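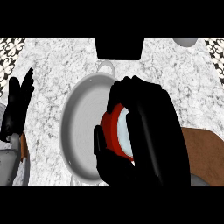

By M. Hwang

The Dumlow swim season wound down on Saturday, and I think most of us who sat through it on those warm metal bleachers would do it all over again next week if they'd let us. Our girls finished second to Stodov in the final home meet, 187 points to their 198, and if you only look at the score you might think it was a quiet sort of afternoon. It was anything but quiet!

Stodov came in with a deeper team, as they have for as long as I've been writing these, and they took the medley relay by a good body length. We came back in the 50 free, where our two juniors touched so close together that the timers had to put their heads together before anybody could cheer properly (we cheered anyway). After the diving break we were only 11 points behind, and that is where we stayed, trading places back and forth through the breaststroke and the long, long 500.

The last relay was the one to see. Our anchor went in third and came out first, and I lost my program somewhere under the seats – if you found one with a coffee ring and a lot of scribbling on it, it's mine and I'd like it back.

A word about the freshmen, too. Several of them had never raced before October, and on Saturday every one of them dropped time. One took 31 hundredths off her backstroke, and from the noise in lane six you would have thought it was a whole minute.

The girls have a week of lighter practice now, mornings only, and then it's on to the district meet at the Zalex pool. The fan bus has 40 seats and leaves from the school's east lot at 7:15 a.m. Sign up at the front office by Thursday, and bring a cushion. The benches over there are even harder than ours.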